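Early council election in Vestier: frequently asked questions
Last updated February 25, 2022

Why is there an early election?
The coalition of the Hellström list and the Fletetti group lost its majority in December, when three members left it over the sale of the old harbor land. The council then voted to dissolve itself. Our town charter allows this one time in each term.

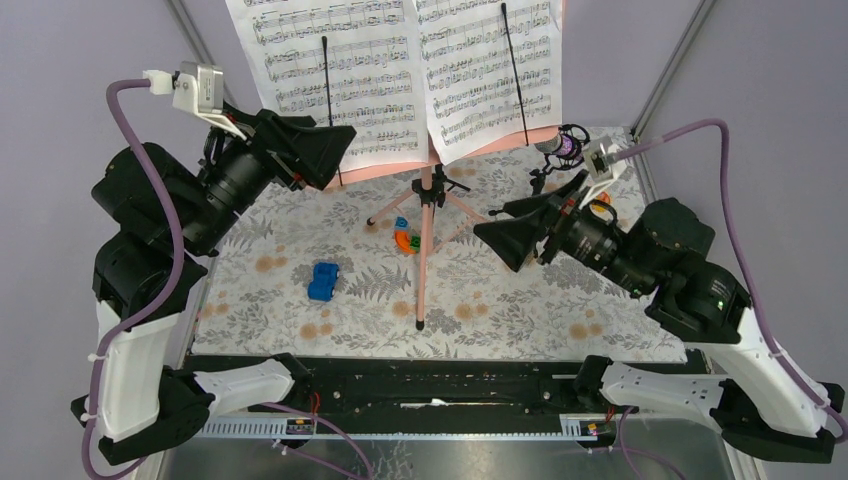
The mayor is elected separately and stays in office. Only the council seats are open.

Who governs until the new council meets?
The present council continues as a caretaker. It can pay salaries and keep existing contracts, but it may not sell land, raise fees or start a new project above the normal limit. Urgent matters go to the district office in Grikatden, and an answer must come within three working days.

How can I become a candidate?
You must be registered in Vestier and collect 50 signatures from voters of your ward. A full list of candidates needs 300 signatures. The forms are at the town office, and each page must carry the name of the person who collected it.

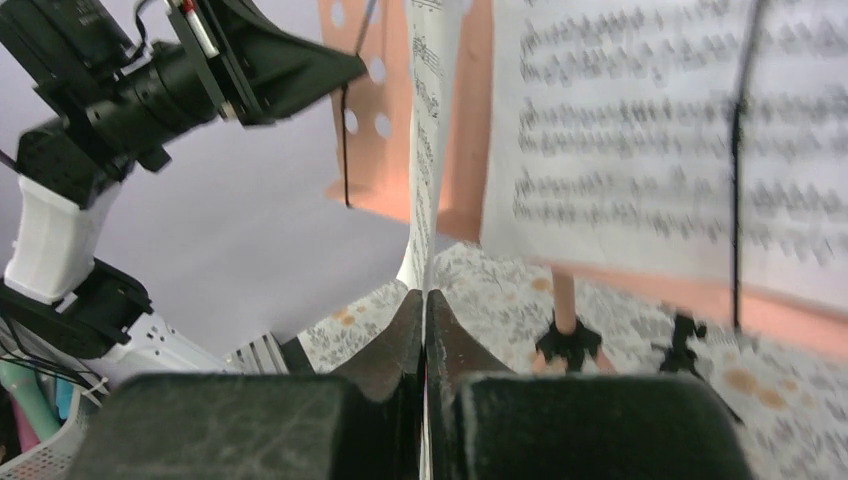 Ekene Chukwu wrote to us that the number for single candidates is too high for the small wards, where many people are away for work, and asked if it can be changed before the vote. It can not. The rule is in the charter, and a change would be valid only from the next election.

I signed for two candidates. Is this a problem?
Yes. Only the signature with the earlier date is counted. You will not get a fine, but the second candidate loses your signature.
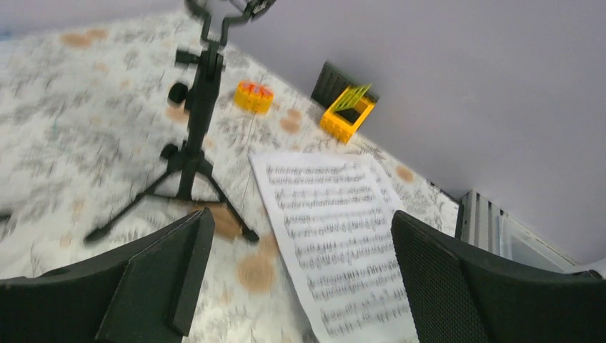 Photo: Vestier town information page

Can I vote if I moved here recently?
You can vote if your address was registered at least 47 days before the election. If you registered later, you remain on the list of your former town - please ask there about voting by mail.

Will the harbor sale be on the ballot?
No. The new council will decide if it continues with the sale or stops it. A separate referendum would need its own petition. 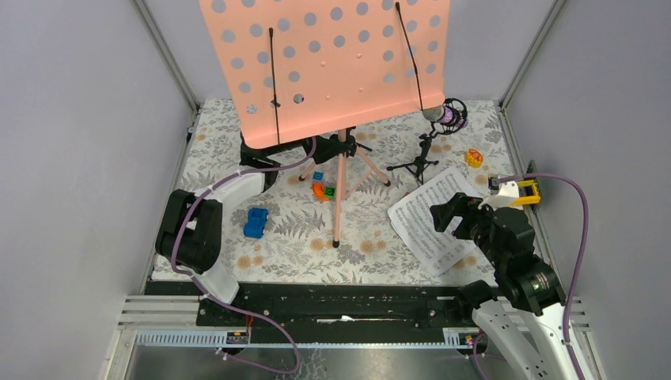 Music stand and leaf-print cloth

Where can I read the positions of the lists?
Every registered list may send one page of text to the town office. The pages are printed together in one booklet and delivered to all households. We do not correct or shorten them.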